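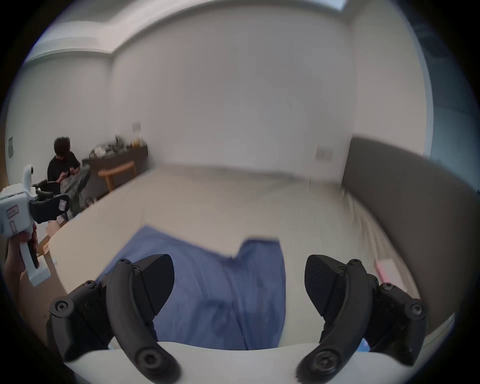 ## 第4节 手持夹爪的安装与日常保养

我是 Hạnh Hứa，Sosturby 这套手持夹爪从开箱到换指垫都是我在管，所以这一节就按我自己的习惯写了。软件部分请翻第6节，我这里只讲硬件，外加叠布之前怎么试夹。手边准备好随箱的内六角扳手、一块不掉毛的干布，还有 Bornwood 的保养记录本（封面皱了也没关系，我那本早就皱了）。

### 4.1 装手指

1. 先断电，把夹爪平放在桌上，手指朝外。别嫌麻烦，我有一次没断电就去拧螺丝，扳机一碰，手指合上来，吓得我把扳手都扔了。
2. 看清左右。两根手指是对称的，指垫的斜面都要朝内。装反了也能拧进去，可是一合爪就知道不对劲！
3. 把根部的大螺栓先带上几圈，左右都带上，再一起收紧。一边先拧死的话，另一边的孔会很难对。
4. 再拧连杆上的转轴螺丝。转轴螺丝不要用蛮力，拧到没有晃动、手指还能顺畅开合就停。
5. 慢慢扣扳机，从全开到全合走一遍，听声音。“沙沙”声可以接受，“咔”一声就退回第3步。

> **注意：** 螺纹胶只点在根部大螺栓上，转轴处一滴都不要。胶流进关节里，整根手指就得拆下来洗，我洗过，不想再洗了。

### 4.2 检查相机

1. 摇一摇相机支架，手上感觉得到松动，就把底座的固定螺丝补紧。
2. 镜头用干布从中间往外擦，不要对着它哈气。
3. 打开预览，两根手指都要看得见，左右位置大致对称。歪了就松开底座转一点点，再锁上，再看。这一步我常常要来回好几次，耐心点。
4. 广角镜头的边缘本来就是弯的，墙啊桌子啊都会弯，不用去调，也不用打电话来问（真的有人打过）。

### 4.3 试夹软布

换过指垫、调过螺丝之后，我都会拿一块蓝布试夹。软布比硬盒子挑剔得多，夹得住盒子的手指，夹布时照样会打滑。

1. 布铺在平整的台面上，有点皱没关系，不用特意抚平。
2. 夹爪张开，从上方慢慢靠近，两个指垫落在要夹的那一道褶的两侧。
3. 扣扳机，让布往中间聚拢。不要猛扣，猛扣容易只夹到表面一层。
4. 停一下，看看布是不是进到了两指之间，再轻轻往上提。
5. 松开，换个位置再来。我一轮做12次，滑脱超过2次就去查指垫。 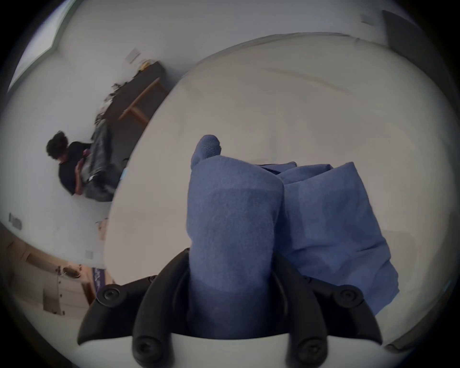
### 4.4 指垫什么时候换

指垫是消耗品，别舍不得。我们这台上一副指垫用到第1,437次夹取的时候开始打滑，不过这个数字跟布料关系很大，毛巾类的面料磨得更快，你那边未必一样。我的判断办法比较土：

- 用指甲轻刮垫面，感觉发亮、发滑，就换。
- 边角翘起来，哪怕只翘一点，也换。
- 沾了纤维先别急，用干布擦掉再试一轮，多半就好了。

换的时候两边一起换。只换一边，新旧厚度不同，夹布时布会往旧的那一侧跑。备件在 Grivura 的灰色零件盒里，第79号格，用完请在盒盖的单子上写一笔，我四月份补货就看那张单子。

> **小心：** 拆旧指垫时别用美工刀去撬。刀尖一滑，伤到的可能是连杆，也可能是你的手指。从边角慢慢剥，剥不动就用温热的毛巾敷一会儿。

### 4.5 收工

1. 手指合到半开，不要全合着放，指垫压久了会留印子。
2. 断电，线松松地绕两圈，不要紧缠在手柄上。
3. 盖上镜头盖，整支放回箱里，扳机那一侧朝上。
4. 在记录本上写下当天的夹取次数和有没有异响。字丑没关系，Han 项目那边的同事要照着这个数排保养，空着的话他们会来找我，我就会来找你。

异响查不出原因的，把夹爪单独放一边，贴张条子写清楚是开的时候响还是合的时候响，然后翻到第7节的故障表。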